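**Oprea Bin Stand, stainless steel, for picking robots**

The Oprea stand holds plastic storage bins side by side under a robot arm. It is made for workshops and small warehouses where one robot takes parts from one bin and puts them in the next. Clalau builds the stand and delivers it with the hardware and the rule sheet you find on this page.

## Why the stand matters for safe work

Many problems in a picking cell do not come from the robot. They come from a bin that moved a little after a person changed it. The robot goes to the old position, the gripper touches the rim, and the cell stops. For this reason our first rule is simple: the bin position must be given by metal, and the operator should not need to judge it by eye.

On the Oprea stand the front rail makes a continuous lip, and the bins rest behind it. A divider plate stands upright in the gap between two neighboring bins, so each bin has its own place. The rail is held with recessed screws and nothing sticks out where an operator puts the hands.

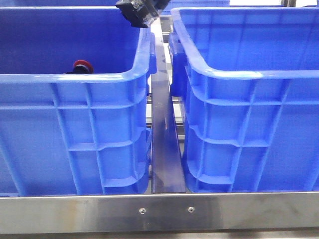

## Rules for daily use

We ask every customer to hang these rules near the cell. They are also printed on the sheet in the delivery box.

1. Stop the robot and wait until the arm stands still before you reach over the front rail. A paused program is not a stopped robot.
2. Change bins only in the service position, with the gripper raised and away from the opening.
3. Use bins of the same model on one stand. Different rim heights make a taught approach path wrong.
4. Put the bin fully behind the rail and push it down with both hands. If it rocks, take it out and look under it.
5. Do not fill above the rim. Parts that stand higher than the rim are a collision risk when the gripper travels across.
6. After each bin change, run the first pick at reduced speed.
7. Never lean on the divider plate and do not hang tools on it.

Please teach the travel height over the divider with the largest part in the gripper. With an empty gripper everything looks fine, and the contact comes later, when a long part hangs down.

## Cleaning and checks

Wipe the steel with a soft cloth and mild soap. Bleach can leave marks on stainless steel and we do not replace rails damaged in this way. Scratches from normal work have no influence on the function.

Check the rail screws every 500 operating hours and tighten them to 8 Nm. If a screw is loose two times in a row, do not only tighten it again; write to us, and we will send new screws with locking washers. A bin with a cracked rim or a broken grip should leave the cell the same day.

## What is in the box

- Frame with front rail and crossbars
- Divider plate, mounted
- Screw set and hex key
- Rule sheet for the wall

Bins, robot and gripper are not included.

## Options

**Billo feet:** adjustable feet for floors that are not level, up to 2 degrees of slope.

**Teka sensor bracket:** holds a presence sensor behind each bin place, so the program can refuse to start when a bin is missing. We recommend it for cells that run without an operator.

The stand alone is not a safety device. Your risk assessment must include the complete cell, with the arm, the gripper and the parts you handle. For drawings and mounting dimensions please write to Clalau sales and tell us your bin model.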